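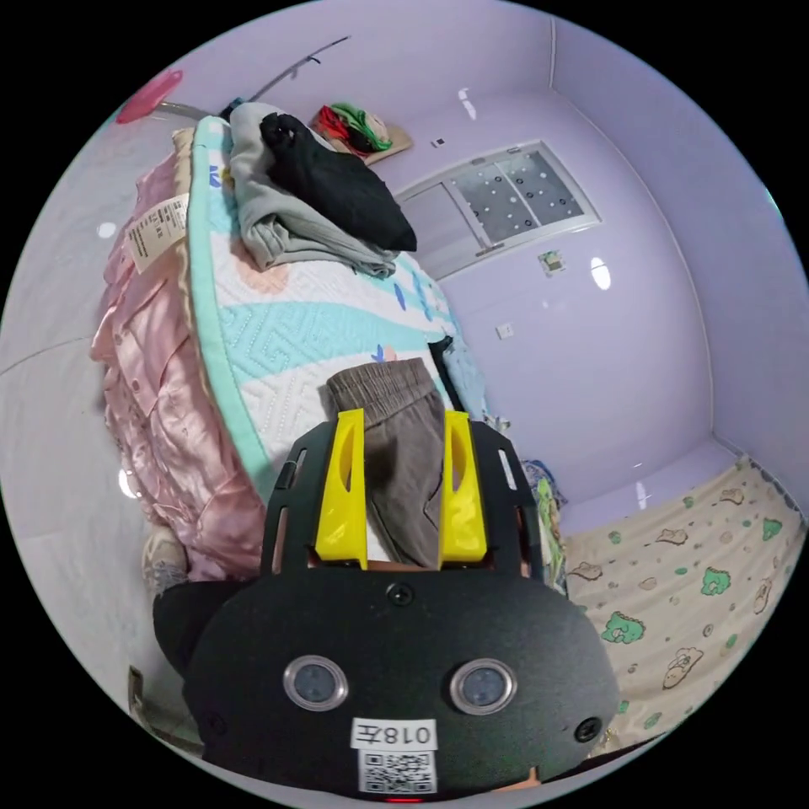

Visit to the Grollarley test house, January 8, 2023

The garment handling group at Grollarley keeps an open afternoon twice a year, and this time they gave most of it over to a fault. I went mainly for that. Labs like to show what runs, and it is less common to be invited in to hear how a gripper came to close on someone's hand.

The test house is an ordinary house at the end of Lloyd Street. Collectors go from room to room with hand-held grippers, picking up clothes and bedding, and the recordings are used to train the arm in the workshop behind. There were 15 visitors, split into two groups. Mine started upstairs with Wyn Prydderch, who runs the collection side.

The job looks easy until you try it. Trousers with an elastic waist are a good test. The waistband gathers into a thick bunch, so the fingers meet resistance early, while the legs are thin and slide down into the gap. Satin is worse. We each had a turn and I dropped a comforter twice. Prydderch told us to take hold of less cloth than we thought we needed, and it helped a little.

The fault happened in November. The hand-held units in the house are closed by the user's own grip, but the group had also been trying a powered version, built around a small motor module called the Canilora. You squeeze a trigger and the motor closes the fingers to match. A collector had picked up a sweatshirt, released the trigger, and reached in with her free hand to clear a drawstring that was wound around one finger of the gripper. The fingers closed again with her hand between them and stayed closed. A colleague pulled the battery. She had bruising across two knuckles and was back at work the next day.

Their first idea was that she had touched the trigger without noticing. The log did not agree. It showed the trigger fully open and the motor still being told to close.

What they found took 6 days. The trigger position is read by a sensor and sent down a thin cable to the motor board. The cable had been rubbing where it passed through the housing and had started to drop out for short periods. When the signal was lost, the board held on to the last good reading. If the last good reading was "closed," it went on closing. The drawstring had nothing to do with it, apart from putting a hand in the way.

Prydderch put the log up on a screen downstairs and went through it slowly. On that unit there were 58 dropouts in the week before the injury. Most lasted so little time that the user would have felt nothing. Two collectors had written "sticky" in their notes and one had written "slow to let go." Those notes went into a shared folder that was read at the end of each month. They are now read the same day.

The changes so far:

The board opens the fingers and cuts power if the trigger signal is missing.
The cable runs through a sleeve and is clamped at both ends.
There is a stop button where the thumb rests.
Snagged cloth is cleared with the battery out, every time.

The first of these drew an argument. A man from Wuvmont, who make lifting equipment, said that opening on a lost signal is wrong for a machine that might be holding something heavy over someone. Prydderch agreed and said the rule was for this tool and this work, where the worst thing that falls is a wet towel - the workshop arm is set up differently and stops where it is.

In the workshop they had a powered unit on the bench with the new board. It has been through nearly 200 forced dropouts, with a foam block standing in for a hand. We watched several and it opened each time. I asked about a half-broken signal, one that arrives but is wrong. That is still being worked on. A second sensor on the trigger is planned, so that the two readings can be compared, and the powered units stay out of the house until it is fitted.

Tea was in the kitchen afterward. Parking on Lloyd Street is poor and the lot behind the workshop was full by one, so come early or walk from the station. The next open afternoon has not been set.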